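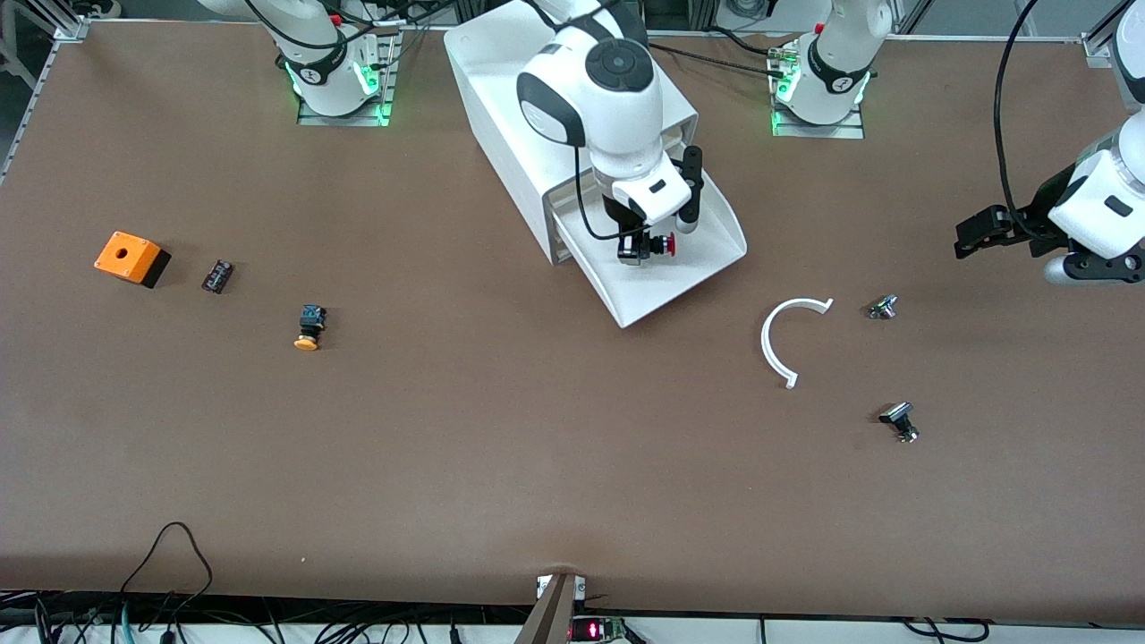
I promised Yasmine I would write this up before I forgot which version of the gripper code is the good one, so it's going to be long, and I'm sorry, and you may want to get a coffee.

For anyone new, this is the two-arm project at the shared workshop in Urnorcombe. The idea is to have a pair of arms put together a control box from loose parts: take a push button, fit it through the hole in the enclosure, run the collar on from behind, clip the switch block to the back. I did a few hundred of these by hand in my Plonberg years and I can still do one while talking on the phone. Teaching two arms to do it has taken me since March, and I'm a good deal more humble than I was.

Picking things up is the part I worried about and it has mostly been fine. The red mushroom button is the friendliest of the lot. It has a nice wide head and a body the fingers can close on, and when the right arm takes it over to the big white fixture I hardly hold my breath anymore. The yellow one is fussier. It rolls if you so much as look at it, and when it stops, the cap can be pointing anywhere. I spent a whole evening on that button alone – just picking it up, putting it down, giving it a little nudge and starting over.

The collars are another story. They're small and shiny, and the vision side of things loses them whenever the overhead lights are all on. Loubna Soliman (she has the bench by the window and far more patience than I do) suggested turning off half the lights and slowing the left arm to 80 millimeters a second for the last bit of the approach. I'd been running it at 200 because I like to see things move. Well, she was right. Out of 387 tries logged so far, 308 ended with the part held properly, and most of the misses come from before I listened to her.

I also want to say something about table covering, because I got it wrong twice! First I used bare board, which was slippery. Then I used a glossy sheet, which gave me reflections all over the place, and I was seeing phantom collars in every corner. The matte brown we have now came off the end of a roll that Abdel Hamid was clearing out of his van, and it's lovely. Parts stay where I drop them and the shadows are soft.

The cables are still a mess at the left corner. I know. I bought a bag of Lesteck clips and they're sitting in my coat pocket, where they've been for about two weeks.

Next up is the handover, with one arm holding the orange enclosure steady while the other brings the button in. I've tried it with the arms at a crawl and my hand on the stop, and they tend to disagree by a few millimeters over where the hole is. I think it's my calibration, since I did the two bases on different evenings and in different moods. I'll redo both in one sitting, and if that doesn't help I'll be asking for ideas in the comments.

Yasmine, the good version is the one in the folder called "collar_slow". Please don't use the other one.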